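The Summer I Stopped Buying Toys
By Rosário Marinho

My daughter turned four this spring and I counted the stuffed animals on her bed. I got to 107 and gave up, because by then I'd found the second layer.

I should say up front that I'm not a minimalist. I own three salad spinners. But something about that pile got to me, and when my neighbor mentioned a toy library over in Garkia, I drove there the next morning in my slippers (I keep shoes in the car, it was fine).

The place is called Budine and it sits between a tire shop and a bakery. You pay $10 a month, you pick out whatever your kid can carry, and two weeks later you bring it back and do it all over again. It's run by Alfie Tindall, a former middle school shop teacher with a huge laugh and a real grudge against glitter. He started out lending from his garage. His first 100 toys came from his own three kids, who are grown up now and, he tells me, still bring up the fire truck.

"People think the kids are going to cry when they give stuff back," Alfie told me. "The kids are fine. It's the dads! I had a dad renew a marble run nine times."

I asked him what gets borrowed most and I figured he'd say trains. Nope. Small plastic figures, the cheap bright kind you'd find at the bottom of a backpack. They go out in ones and twos and come home with a new name and a complicated backstory. My daughter's first pick was one of those. She called it Bansal, after her swim teacher, and it came with us to the dentist.
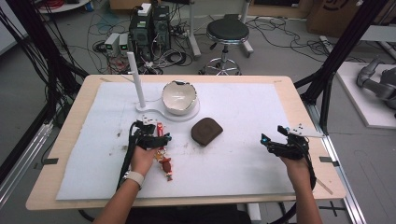 What happens when the toys go back

Well, there was crying. Alfie was wrong about that, at least at my house. The first return day we sat in the parking lot for a good long while, her in the back seat with Bansal in both fists, me up front eating a bun from the bakery and pretending to read my phone. Then she asked if another kid would know his name. I said we could write it down. So we did, on the back of a receipt, and Alfie taped it inside the box without blinking. Apparently half the boxes have notes in them. One just says "does not like Tuesdays."

After that it got easier, and then it got fun. We started picking a theme for each visit. We did farm stuff, we did space, we did a very long stretch of cash registers. And I noticed she was playing longer with each thing. At home, with the mountain, she'd dump a bin, stir it around with her foot and wander off to ask for a snack. With two toys on a bare floor she'd settle in for a whole morning. I drank a hot coffee! All of it, down to the bottom of the mug.

I'm not going to pretend it's perfect. Puzzles come back with pieces missing, and you learn to count before you leave the store or you'll spend an evening on your stomach with a flashlight looking for a piece of sky that was never there. The noisy toys have all been loved so hard that their batteries are always dying, so the cow sounds more like a haunted door. And the due dates are real. I've paid the late fee more than once, and Alfie does make you put it in the jar yourself while he watches.

Making some room

The other half of this is what you do with the stuff you already own, and that part took me most of June. I went room by room. I gave away the play kitchen with one door, the six identical shape sorters, and a ride-on thing that had been living in our shower. The hardest to let go of was a knitted rabbit named Isum that my daughter hadn't touched in over a year. I was the one who cared about Isum. He's on my dresser now and I'm okay with that.

My husband was skeptical until he saw the floor. He stood in the doorway and said, "Huh, it's beige." We've had that carpet since before she was born.

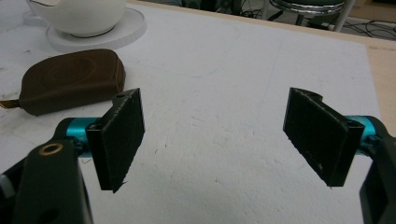
A mostly clear white surface and plenty of room to play.

If you want to try it, call before you go, since a lot of toy libraries are only open a couple of mornings a week and some want to see a utility bill. Bring a big tote. Let your kid choose, even if the choice is terrible. Ours picked a plastic toaster three visits in a row and I've never seen a toaster get so much respect.

Budine closes for most of August while Alfie scrubs everything and glues what needs gluing, so we're stocking up before then. She wants the marble run, but there's a waiting list, and I have a pretty good idea whose dad is on it.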